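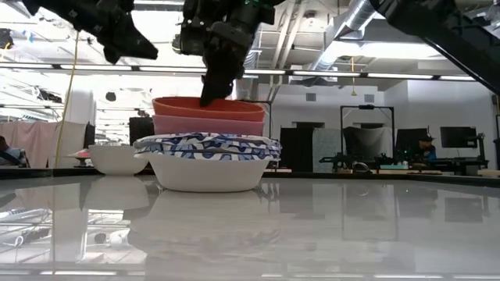 Stacked bowls, orange-red one on top, pale pink under it.

Kitchen & Dining > Dishes & Storage > Plastic bowls stuck together

Stacked plastic bowls stuck together, how do I get them apart without wrecking them?

Posted by Selma Kolev, 01/01/2026

Hi all! So I did a big clean-up after having the whole family over and stacked my plastic mixing bowls while they were still a bit damp (I know, I know). Now two of them are jammed together like they were glued. I've tried pulling, twisting, swearing, and having my brother hold one end while I yanked the other. Nothing. They're Lomness bowls, the 500 series, and I've had them since October so I'd really like not to crack them. I did read that you can put them in the freezer but then somebody else said never put plastic in the freezer?? Also is there a way to store them so this doesn't keep happening? I have one skinny cabinet and they pretty much have to nest.

Bujar Vukadinović

Had this happen plenty of times, I used to wash dishes in a cafeteria. What you want is the inside one cold and the outside one warm. Fill the top bowl with ice water, then stand the bottom one in a sink of warm tap water, just deep enough to come a little way up the side. Not boiling! I warped a nice salad bowl that way. Give it a few minutes and then twist gently while you lift. If it moves even a tiny bit, stop and let it sit a little longer, then twist again.

If that doesn't do it, run a few drops of dish soap around the rim where the two meet and tip the bowls so it creeps down the gap. Leave it overnight if you can stand to. Cooking oil works too but then you've got oily bowls to deal with and plastic hangs on to grease forever.

I'd skip the freezer. Some plastics are fine with it and some get brittle, and if there's water trapped in between it'll freeze and push on both of them. And please don't go at it with a butter knife, you'll gouge the rim and that rough spot will catch on the other bowl every time you stack them.

For storing, dry them all the way and put a folded paper towel between each one. Coffee filters are good too, the big flat-bottom kind.

Zoia Hordiienko

just bang it on the counter upside down lol. works for me

Lumturie Mladenović

I'll second the paper towel thing, except I use squares cut from an old T-shirt because I got tired of the paper ones falling apart. The other thing that helped me was noticing which bowls were the trouble. Mine were two from different sets that were almost the same width, and those two would grab each other every single time. I moved one to the end of the stack and it's been fine ever since. Might be worth looking at yours!

Comments

Selma Kolev: Ice water and warm sink did it, second try!! Thank you Bujar. Cutting up a T-shirt tonight.

Vesna Angelovski: Does this work on drinking glasses? I have two stuck right now and I'm scared to touch them.

Bujar Vukadinović: Same idea Vesna, but go easy, cool water inside and lukewarm outside. Glass doesn't like a big jump. Wear gloves.

Related
Lid won't come off my Clareo canister
How to get tomato stains out of plastic
Skinny cabinet ideas for renters
Is it OK to microwave old plastic bowls?
Cloudy glasses after the dishwasher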